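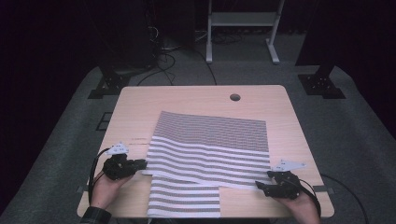
Casa & Rotina | Têxteis domésticos

Abril -- Da Redação

A dobra como medida da casa

O pano listrado ocupa, no enxoval brasileiro, um lugar discreto e permanente. Serve à mesa, à cozinha e ao lavabo, passa de uma geração a outra sem cerimônia e raramente figura nas listas de presentes. Na Voleck, tecelagem que mantém o mesmo padrão de listras em catálogo há 43 anos, o artigo responde por parcela constante das encomendas, e a direção comercial da empresa atribui essa regularidade à resistência do tecido e à facilidade com que a peça se deixa dobrar.

A dobra é assunto antigo nas escolas de economia doméstica, que a ensinavam como disciplina de precisão. As listras oferecem, nesse aprendizado, uma vantagem conhecida: funcionam como régua. Quando as faixas de uma camada correm paralelas às da camada inferior, o pano está no esquadro; quando ondulam ou se abrem em leque, houve tração excessiva em um dos cantos. O tecido liso esconde o erro até o momento em que a pilha começa a pender para um lado.

O Instituto Eder, dedicado à formação de profissionais de hotelaria e governança, inclui o tema em seu curso básico de rouparia. São 40 horas de aula, das quais 13 reservadas exclusivamente à dobra de peças planas. O manual adotado recomenda mesa desimpedida, de tampo claro e altura próxima à do quadril, e orienta o aluno a estender primeiro a porção mais distante do corpo, alisando-a por inteiro antes de trazer sobre ela qualquer aba. A aba deve ser conduzida pelos dois cantos ao mesmo tempo. O gesto com uma só mão, habitual em casa, é apontado pelos instrutores como a origem mais frequente das dobras tortas.

Há divergências quanto ao formato final. A tradição hoteleira prefere o retângulo em três partes, que deixa a bainha voltada para dentro e apresenta ao hóspede uma borda única e arredondada. As cozinhas profissionais costumam adotar a dobra em quatro, mais rápida de desfazer. Nas residências prevalece a medida da gaveta -- critério que o próprio manual do Eder reconhece como legítimo, desde que todas as peças da mesma pilha o respeitem.

A escolha da superfície merece igual atenção. A Zasard, fabricante de mobiliário para escritórios e áreas de serviço, relata procura crescente por mesas de madeira clara com cantos arredondados, nas quais o tecido desliza sem prender. Riscos e marcas de uso no tampo não comprometem o trabalho, segundo a empresa, contanto que não haja farpas. Recomenda-se passar a mão sobre a madeira antes de estender algodões finos ou peças de trama aberta.

A lavanderia Flasis, que processa mais de 1,000 peças por turno, conserva a dobra manual para panos de mesa e de copa. O maquinário fica destinado aos lençóis. A gerência informa que as peças listradas são separadas das lisas ainda na triagem e seguem para uma bancada própria, onde são conferidas pelo alinhamento das faixas antes de receber a cinta de papel.

Para o armazenamento doméstico, as recomendações colhidas pela reportagem coincidem em poucos pontos. As pilhas devem ser baixas, com a borda dobrada voltada para a frente do armário, e as peças recém-lavadas entram por baixo, de modo que o uso se distribua por todo o conjunto. Sachês perfumados ficam ao lado do tecido e nunca entre as camadas, onde podem deixar manchas.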